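Mallell – simulation files for our workshop arm

Version notes last changed 26/02/2020

What it is

Mallell is a set of simulated scenes and recorded trajectories made by two members of the Skurnlow shared workshop. We build at the workshop a tool cabinet that an arm can open, fill and empty by itself. Before we cut wood or ask for hours on the real arm, we try everything in simulation. This repository contains the simulation part. The drawings of the real cabinet are kept in a separate repository with the name Guo, and they are not needed to use these files.

I wrote the text in English so that the other workshops can read it. English is my third language, so if a sentence is not clear please open an issue and I will write it again.

Contents of the folders

scenes – the room, the cabinet and the small objects, one file for each starting layout
episodes – the recorded trajectories, one folder for each episode
renders – still images taken from the episodes
tools – scripts for loading, replaying and checking
notes – my workshop diary, partly in Spanish, not translated

How the episodes were made

There are two tasks. In the first task, which we call "top", the arm must take one object from the top of the cabinet and hold it above the same surface. In the second task, "drawer", the arm must pull a drawer by its bar handle until the opening is large enough for a hand. For each task there are 100 episodes. Both sets were driven by a person with a game controller. We tried also a scripted planner in October, but its movements were too regular and we removed them from the release.

The arm model is the Franka Emika with its parallel gripper. We did not change the geometry of the arm. We changed only the starting pose, because with the original one the gripper came too close to the cabinet when the scene was loaded.

At the start of each "top" episode the objects are dropped from a small height and the simulator runs until they stop moving. For this reason they are not in tidy positions. A bowl can rest on its side, and objects can touch or lie partly one over the other. I did not correct these layouts by hand. On the real cabinet in the workshop things also lie in disorder, and it is better that the arm meets this early. 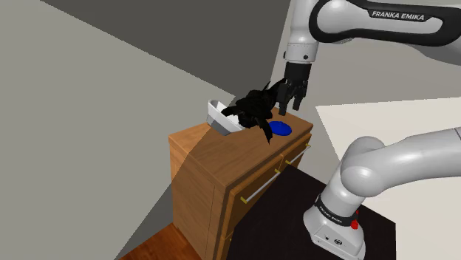

Figure 1. Render from the "top" task, gripper over the cabinet near the blue disc.

The flat blue disc is the most difficult object of the set. It has very little height, so the fingers have almost nothing to close on, and when the driver goes too low the fingertips press on the cabinet. In the first recordings we lost many attempts like this. Later Fermín Salinas proposed to push the disc slowly to the border of the top and take it from there. Both ways of working are in the data. The field "strategy" in the episode file says "direct" or "border".

The black spiky object is a stress test for the collision shapes. Its mesh has many points, and the simplified collision shape is larger than what you see in the render. If the gripper seems to stop in the air beside it, this is the reason. Please do not report it as a bug of the gripper.

What is in one episode

joints.csv – joint positions, one row for each control step
gripper.csv – opening of the fingers, with the same rows as joints.csv
objects.csv – position and rotation of every loose object
meta.txt – task, scene file, strategy, driver, result

The result is "done", "dropped" or "stopped". "Stopped" means that the driver ended the episode by his own decision, usually after a collision. We kept these episodes. If you train on the data you will probably want to filter them, and the loader has an option for this.

How to use it

Install the requirements from tools/requirements.txt.
Run tools/check.py one time. It controls that no file is missing.
Run tools/replay.py with the name of an episode folder.
For training, use the loader in tools/load.py and read the comment at the top of the file.

Replay works on a normal laptop without a graphics card, but it is slow. On the old machine at the workshop I replay without shadows, and then the speed is acceptable.

Known problems

The wood texture of the cabinet is stretched on some panels. It has no effect on the physics.

The room is very plain, with no texture on the walls. A vision model trained only on these renders will not work well in a real room. We saw this ourselves with the camera above the bench, and for now we use the joint and object files and leave the images for documentation.

The friction of the drawer is a guess. I measured the real slides with a spring scale, but the values changed too much from one pull to the next – probably the slides need cleaning. The value in the scene file is the one that felt correct to the driver.

In the oldest episodes of "drawer" the gripper file has one row less than the joint file. The loader repeats the last row.

Format of names

Episode folders have the task name and a number, for example top_014. The numbers follow the order of recording and were not shuffled. If you make a split for testing, please shuffle first, as the driver became clearly better toward the end.

License and thanks

The scenes, the trajectories and the scripts can be used and changed freely if you name the Mallell project. The arm model has its own license, which you find in scenes/arm.

Thanks to Fermín for driving most of the "drawer" episodes, and to the people of Timov, who let us use their computer during the nights for the renders. The next thing I want to add is a task for closing the drawer again. The scene file for it is already in the folder but it has no episodes yet.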